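December 2025

Second day at Skemton with Imani on the two-handed work. Got in before her and warmed the arms up. The left wrist was still drifting from last night, so I re-zeroed it twice and wrote the offset on the tape by the monitor. Rain all morning, bus late, socks wet till lunch.

We did the pillow task from the start of the list. Imani drove and I kept the log. She is quicker than me on the gloves but she lets the right hand wander when she is thinking about the left. I do the opposite. We stopped at 11 good runs because Despina wanted the room for the Kombo people, who stayed an hour and asked mostly about cost.

After lunch we swapped and I drove. My shoulders ache from holding my arms up. I must ask about the sling they had in July, if Clollow ever sent it back.
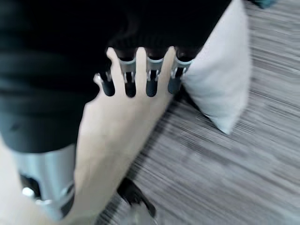

My trouble is still the fingers. I can place a palm well enough over the link, but I have no feel for what each finger is touching, so I go by eye and go slowly. With the pale fingers up in the gaps between the black ones, one to a gap, and the white pillow right up against the end of the row, I have to think which finger is which before I bend anything. Imani says to watch the tips and forget the palm. I will try that tomorrow.

Total in the folder is now 170. Despina wants the notes tidied before any more go in - my handwriting again. Left at 18 minutes past six and had soup.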